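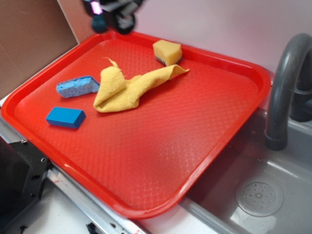 Home | Tickets | Knowledge base | Sign in

Ticket 2619: Arm stops before picking up the cloth
Opened by Bakari Muriithi, September 26, 2026
Site: Londley kitchen bench. Status: open

Task is clearing the red tray beside the sink. On it are a yellow sponge, a yellow cloth, a light blue sponge and a solid blue block. The arm must take each one and put it in the bin on the left.

The block and the light blue sponge give no trouble. I made 70 attempts with the cloth and 34 were good. In the others the fingers close on one thin corner and the cloth slides out, or the arm waits above the tray and reports "no grasp found".

Tried so far:
- Restarted Pilier planner. No change.
- Lowered the grip height by 3 mm. Better for a flat cloth, same for a crumpled one.
- Moved the yellow sponge away from the cloth. The "no grasp found" message came less often. I think the two yellow things are read as one object.

Reply from Rutham support: Please turn off colour grouping and send us the log again.

Done, log attached. The message is gone but the corner problem remains.

My manager asks if we can tell the customer that the machine cleans up after washing. My answer for the moment is no. It can put away hard things and sponges. For a cloth which was just dropped, a person is still quicker, and I would not leave it alone for the night. I will test again when the new finger pads arrive.

Related tickets
Lukumay gripper: pads wear on one side
Glare on tray confuses depth reading
Planner restart loses bin position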